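Trosard Commercial Warewashing
Racks, Trays and Accessories

Trosard Open Peg Rack, Grey
Product code: 311
Sold singly or in cartons of 2
Availability: in stock at our Sellach depot

The Trosard Open Peg Rack is intended for canteens, church halls, school kitchens and small cafés in which plates, bowls and cups are washed together. It is suitable for most front-loading and pass-through machines that accept a standard square rack. Customers with older undercounter models are advised to check the width of the door opening before placing an order.

Mixed crockery presents particular difficulties in a busy kitchen. Deep bowls hold water if they are loaded upright, and should be leaned against the pegs with the open side facing down and towards the centre of the rack.
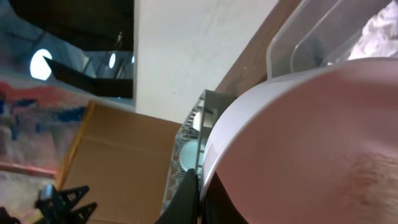
Dried porridge, rice and egg should be scraped away and the item rinsed under a hand spray before loading. The rack is not a substitute for pre-rinsing, and food left in the base will be carried into the machine filter.

Loading and handling
Plates should be placed in single rows, all facing the same way. Cups may be set upside down in the spaces that remain. Cutlery requires a separate basket – see the Nudow range – and should not be laid loose across the pegs. A loaded rack should be lifted with both hands and kept level.

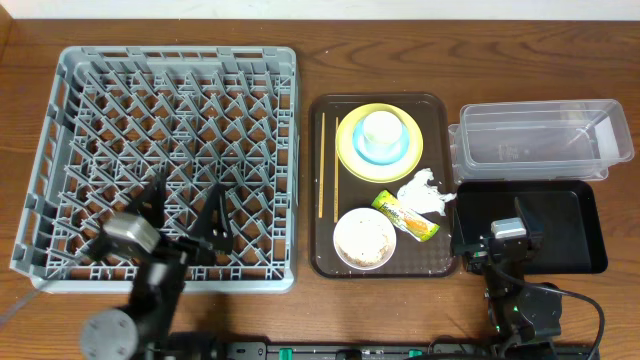

Open peg rack in grey, on a wooden tabletop.

Care
Racks should be washed empty at the end of each working day and left to drain on edge. Limescale may be removed with any descaler approved for food areas, followed by a full rinse cycle. Please do not use wire brushes. The maximum recommended wash temperature is 60 degrees; a separate version is supplied for hotter cycles.

Clean crockery should be allowed to air dry before it is stacked. Where space is limited, a flat tray beside the rack provides a convenient place for finished pieces, with the largest at the bottom.

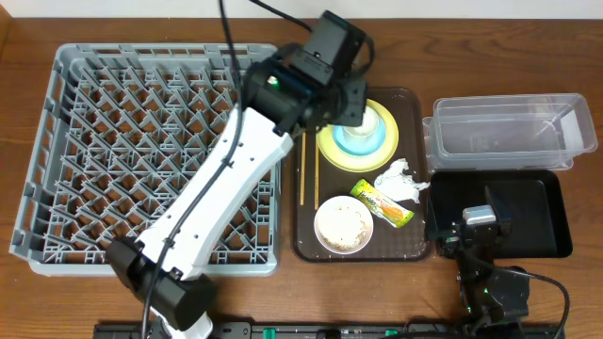
Trays are listed separately under Service and Clearing, and may be added to the same order without a further delivery charge.

Ordering and returns
Orders received before noon are dispatched the same day, except on Saturday. Quantities above 200 are supplied direct from our partner Huỳnh and may take longer to arrive – please allow for this when planning a new kitchen. Unused racks may be returned in their original carton.

Trade accounts: Styliani Psarras
Spare parts and technical enquiries: Chrysoula Raptis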